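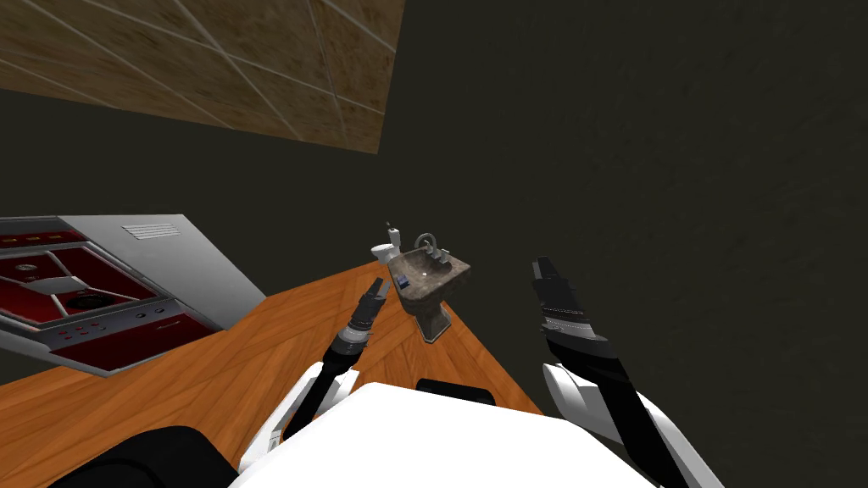 Progress report to the Breltska fund: can a machine tidy up yet?

Hi all! It's been a busy stretch at Numumcombe, so grab a cuppa, I'll try to keep this one shorter than the last (no promises). You asked me to answer the question on the front of our grant straight up before I get into the weeds. Can a machine do the household chores yet? A few of them, slowly, in simulation, on a good day. I wouldn't let one loose in my own kitchen.

Most of this round went on the Plido chore set, the simulated one. We're still working with a two-armed robot at a table, with the stove, sink and toilet standing on it, and small things to pick up and put somewhere else. The little sink and toilet get a laugh whenever I show them around, and I've grown fond of them. They're good value too, as a sink basin is an awkward shape to reach into. There's a rim to clear, a faucet at the back, and whatever you want is usually sitting in a corner.

The numbers, as promised. We ran 1234 practice attempts on the pick-up chores. Of the 60 we kept aside for proper scoring, the robot finished 33 from start to end with no help from us. That's a bit over half, and I'll admit I did a small dance in the hallway. Then I watched the failures back to back, which was a humbling way to spend a Wednesday.

Nearly all of them go wrong in the last little bit. The big swing of the arm over the table is fine now, and we've pretty much stopped fiddling with it. It's the closing in that gets us. The fingers come down a smidge too far over, clip the rim, nudge the thing they were meant to grab, and then the robot happily carries nothing across to the other side and lets go of it. My favourite run had it do this with enormous confidence, twice.

So we've been spending a lot of time on the wrist view. It gives the robot its close-up look when the arm is nearly there, and it's harder to read than I'd expected. Tilt the hand a little and the sink is gone, and the program has to work out where it is from a big plain patch of colour and a bit of floor.
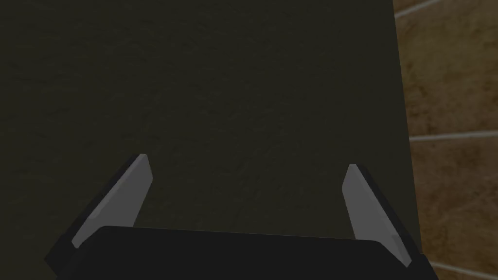 Wrist view from the Plido set: gripper open, dark surface ahead, tiled floor at the right.

We've tried 2 fixes. The first was simply to have the arm back off and look again whenever it can't find what it's after. It's slow (painfully so, you could butter toast in the meantime) but it rescued a fair few runs. The second was to lean on the wider view for longer before handing over to the wrist. I like this one better, though it gets muddled when the two arms cross, so it needs more work before I'd brag about it.

What we haven't done: anything wet, anything floppy, anything breakable. Dishes and laundry are still on the list you approved and I haven't forgotten them. I'd like to push laundry to the next round and put the time into grasping, if you're okay with that.

Money's on track. The computing bill from Baird came in a touch under what I'd budgeted, and I'd like to put the leftover toward more scoring runs, as 60 feels thin for the claims we'll want to make in December. Could you let me know about that and the laundry swap before the next call? I'll send the full run logs separately, once I've tidied up the file names. By hand, sadly.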